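Log Retention and Rotation on Shared Servers
Course handout, Systems Operations II 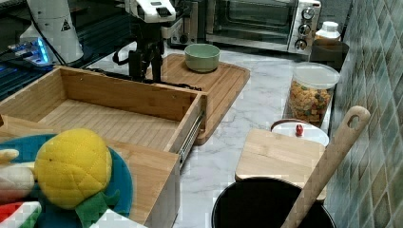

Unit 2: Logging

This handout accompanies the second laboratory session. Students are expected to have read it before logging in to the lab servers and to keep a copy at hand while completing the worksheet.

Purpose of rotation

A service that writes to a single log file will continue to do so until the disk is full. Rotation closes the current file at a set point, gives it a new name, and opens a fresh one. Older files are compressed and later removed. The set point may be a size, an age, or both. On the Pasness servers, size is checked first.

Terms used in this unit

Active log: the file currently being written.
Archive: a rotated file, compressed or not.
Retention period: the time an archive is kept before removal.
Shipping: copying log entries to a central host, in our case Kurnwood.

Rotation methods

Rename and signal. The file is renamed and the service is told to reopen its log. No entries are lost, provided the service handles the signal correctly. Until it does, it continues writing to the renamed file.

Copy and truncate. The contents are copied to an archive and the active log is then emptied in place. This method suits services that cannot reopen their logs. Entries written between the two steps may be lost, and students should state this in their reports when they choose it.

Worked case

The Siriwan mail gateway produces about 116 megabytes of log data per day. Its archives are compressed one day after rotation, so that the shipping agent, Clukex, can finish reading each file. In October the delay was removed in a test configuration. Clukex lost its place in the file and sent 2372 duplicate entries to Kurnwood. Restoring the delay corrected the fault, but the duplicates had to be removed separately.

Students should note that the rotation itself had completed without error. The fault appeared only on the central host, and a check limited to the gateway would have missed it.

Laboratory tasks

Write a rotation rule for the sample service in your home directory. Run it once in dry-run mode and record the output. Run it again with rotation forced, then confirm that new entries reach the active log and that the archive can be read. Finally, compare the entries held locally with those received on Kurnwood.

Submission

Submit the rule, both outputs, and a report of no more than two pages. Configuration files must be submitted as plain text. Reports that omit the comparison will be returned unmarked.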